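4.2 Savings buffers and the timing of stock sales

The most exciting pattern in our data concerns what households had in the bank before prices began to swing. We followed 73 small investors in Hodby through 20 weeks of trading and asked each of them to log every sale, along with the reason for it. Those who kept at least three months of spending in cash sold far less often during the sharp drops, and when they did sell, they tended to wait a few days first.

We had expected income to do most of the work in the model, and it does very little once cash is included. Two people with the same pay can act in strikingly different ways if one of them has a car repair coming up and no money set aside for it - a result that fits nicely with the interview evidence in Kaewsai and Gatti's earlier study of Wutivetti savers. Age matters a bit. Investors over 60 were calmer on average, but there were only nine of them, so we treat that finding with care.

The logs are a delight to read and much richer than we had hoped. Many entries mention rent, school fees or a worried spouse, and very few mention interest rates or company news. One investor sold a whole position in Horobets shares the morning a heating bill arrived, then bought most of it back in March at a higher price. Cases like this one make us think that models of panic selling should start with the household budget, and we return to the idea in Section 6.
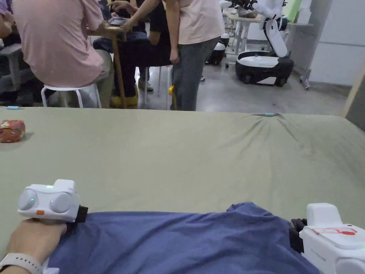
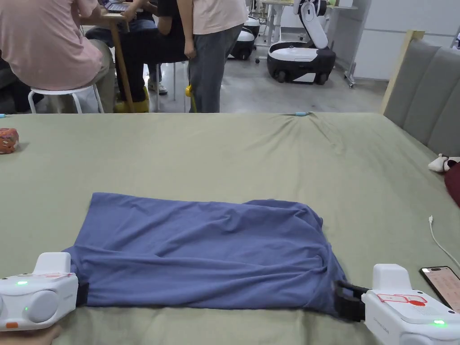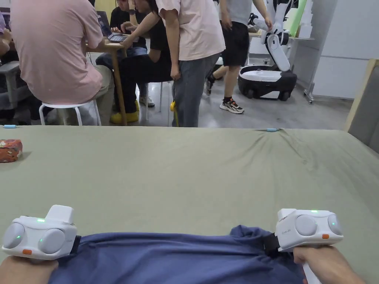 Figure 3. Blue fabric and a pair of white devices, three views.

4.3 Checking the results against broker records

Self-reported logs can miss trades, so we compared them with account statements from Ziritz, the broker used by most of the group. The match was very good. Nearly all of the missing entries were small purchases, and adding them back leaves the estimates for cash savings almost unchanged.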